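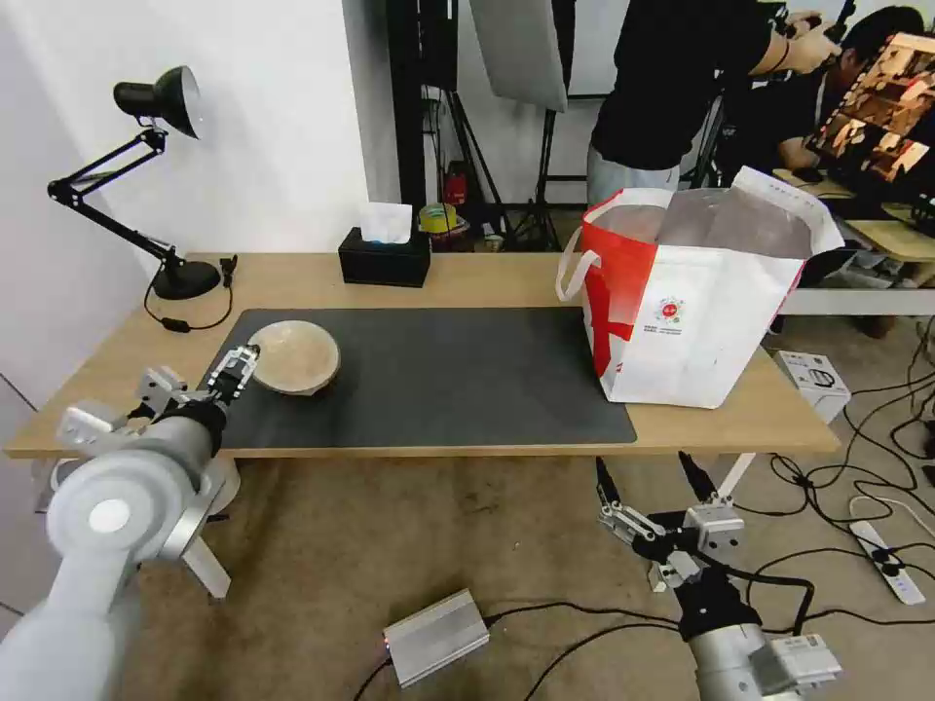

Nokuthula Makhubela wrote in to say that a short loan collection is really a queue with shelves, and that my first version of this entry made it sound far grander than that. Fair enough! I've rewritten the opening with her remark in mind.

Short loan collection

A short loan collection (also called course reserve, desk reserve or, at Lillthorpe College, "the cage") is a set of library books and other course materials lent for hours or days where the ordinary shelves lend for weeks. The idea is that when a whole year group needs the same chapter before the same seminar, the book keeps moving. I worked on the desk for one at Lillthorpe, so a good deal of what follows leans on how it was done there, and other places will differ.

How it works

A lecturer sends in a reading list, and the library pulls the key titles off the open shelves and gives them a different loan period. Four hours is common, overnight is common, and I've met a three-day loan that everybody treated as a week. Overnight loans usually go out in the late afternoon and are due back soon after opening. Fines, where they still exist, tend to be charged by the hour, and I have seen grown adults run across a car park over them.

Lillthorpe's collection held 390 items when I started and 500 when I left. Most of the growth was nursing and law, where new editions come out quickly and the old ones can't just be left on the list.

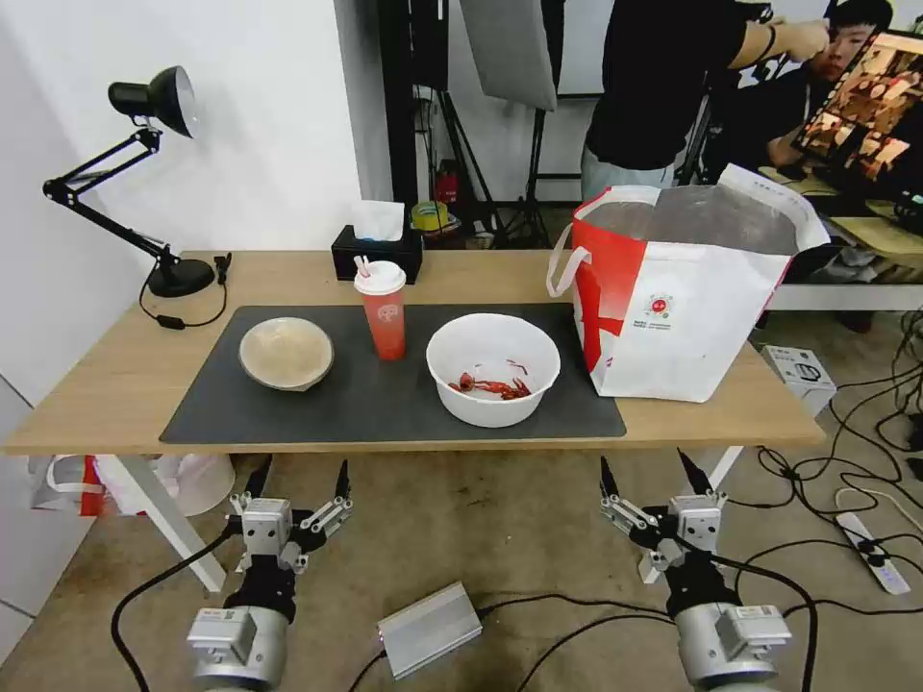

The awkward part is deciding how many copies to buy. Most libraries have some sort of ratio, such as one copy for every 14 students on a core module, but ratios assume that students read steadily through the term, and they don't – they all read in the same fortnight. Hậu Thân's handbook for the Dredberg colleges suggests looking at reservations in the two weeks before a deadline and buying from that, and I think it's the most sensible advice I've come across on the subject.

Closed and open access

In a closed collection you ask at the desk and a member of staff fetches the item. In an open one you help yourself and use a machine. Closed collections lose fewer books and need more people. Open ones are friendlier to shy first years (I was one, and I'd have gone without the book sooner than ask for it), though things do wander off, or get tucked behind the atlases by someone who means to come back after lunch.

Some libraries run a bit of both. Seixas College keeps its textbooks open and its past dissertations closed, which seems to suit them.

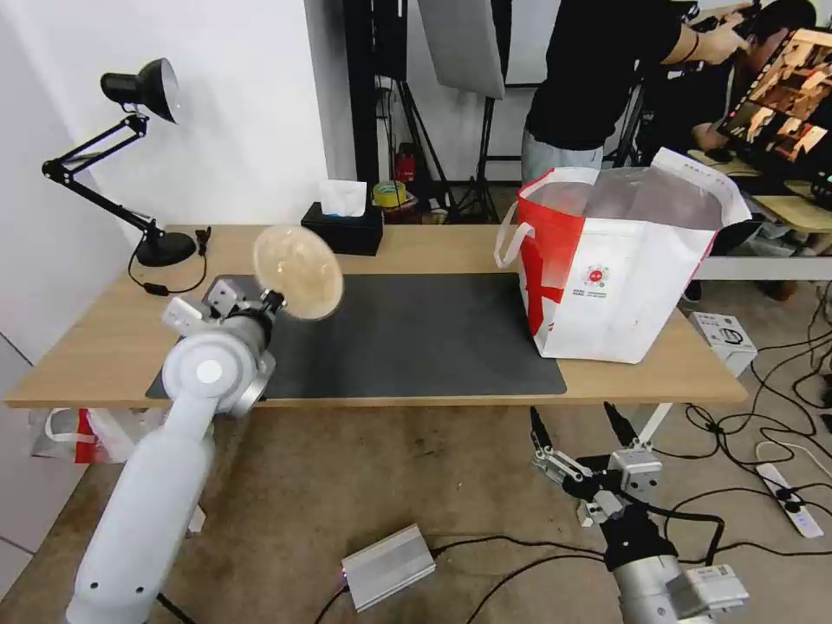 Bookings are a separate matter again. In the paper days there was a diary on the counter, ruled up by hand, and you wrote your name against a slot. Library systems took this over, not always well. Pronivov, the system we had, would let a person book the same book for two slots in a row but not for three, and it never sent a reminder before the first one. There was a way round that involved a fake borrower called Desk, and I gather Desk is still on the books.

Digital reserves

Scanned chapters and e-books have taken over much of the work. A scan has to stay inside whatever licence the college holds, so there's normally a limit on how much of a book can be copied for one course, and somebody has to keep a record of it. E-books sound like the end of the whole problem, but plenty are sold with a cap on the number of readers at once, and then you have the queue back again, only now it's on a screen at midnight.

Lillthorpe had 2000 scans on file by the May I left. The printed collection was still busy. Students told us they liked having the book in front of them when they were writing, and for maths and music especially the page on a small screen is hard going.

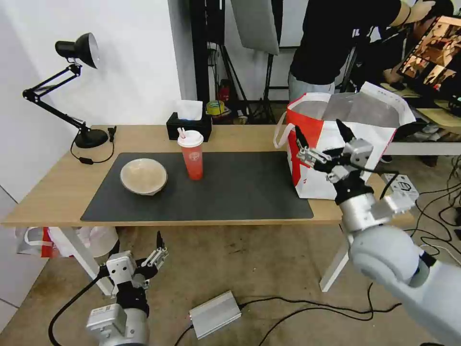 Desk lamp, bowl and lidded cup on a wooden table.

Names and related terms

"Reserve" causes confusion, as it can mean the collection or a hold placed on any book. "Restricted loan" is the older name, and you'll still find it on spine labels. "Reference only" is different: those items don't leave the building at all.

See also: reading list; interlibrary loan; textbook hire; open textbook.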